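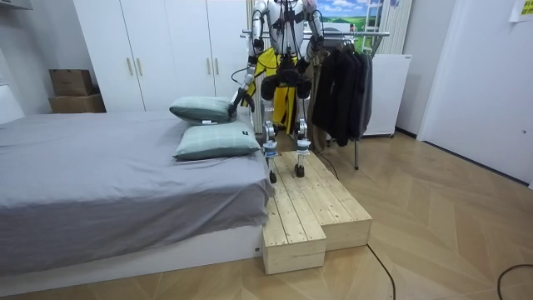 Emerson Nogueira
Membro da comunidade - Quarto e roupa de cama

Pergunta

Estou montando um quarto pequeno e fiz um estrado baixo em pinho, sem acabamento nenhum, encostado na lateral da cama. Tem um trecho comprido mais alto, um bloco mais baixo na ponta e uma parte mais larga do outro lado. Serve de degrau para subir na cama e para alcançar a cabeceira na hora de arrumar os travesseiros.

Tenho duas dúvidas.

A primeira é o acabamento. Queria manter a cor clara da madeira, com os veios e os nós aparecendo. Verniz brilhante eu não quero. Me ofereceram na loja um óleo da Bornis e uma cera da Rahman, e não sei qual aguenta gente pisando todo dia.

A segunda é a arrumação da cama. Com o estrado de um lado só, o outro lado fica difícil de esticar. Os dois travesseiros ficam deitados perto da cabeceira e sempre acabam tortos. Alguém tem um jeito prático de fazer isso sem dar a volta?

Obrigado desde já.

Resposta 1 - marcada como útil

Para piso de degrau eu iria de óleo ou de verniz à base de água fosco. Cera sozinha em pinho marca rápido, o pinho é mole e a sujeira entra. Se for óleo, conte com um leve amarelado. Se a prioridade é a cor clara, o verniz fosco à base de água muda menos o tom, mas teste num retalho antes.

Lixe com 120, depois com 200, tire o pó com pano quase seco e passe duas demãos finas. Entre uma e outra, lixa 200 bem de leve. Não esqueça as laterais e a parte de baixo das tábuas. Nas quinas, arredonde um pouco com a lixa, senão lascam e machucam a canela.

Verifique também se o estrado anda quando se pisa na beirada. O meu andava. Resolvi com tiras de borracha embaixo.

Quanto à cama, não uso estrado para isso, então deixo para outra pessoa.

Resposta 2

Sobre os travesseiros: estique primeiro o lençol do lado da parede ou do lado difícil, ajoelhado no colchão, e só depois desça e termine do lado do estrado. Os travesseiros vão por último. Pegue cada um pelas duas pontas da fronha, sacuda, deite no lugar e pressione com a mão aberta no meio. Se escorregam, a fronha pode estar grande para o travesseiro. Troquei as minhas por umas da Skundero com aba interna e melhorou bastante.

Lençol de elástico com 200 fios amassa menos que o que eu tinha antes, mas isso varia.

Resposta 3

Comprei um estrado pronto da Bargate, 90 cm de comprimento, e deixei sem nada. Está escuro no meio, onde se pisa. Passa alguma coisa.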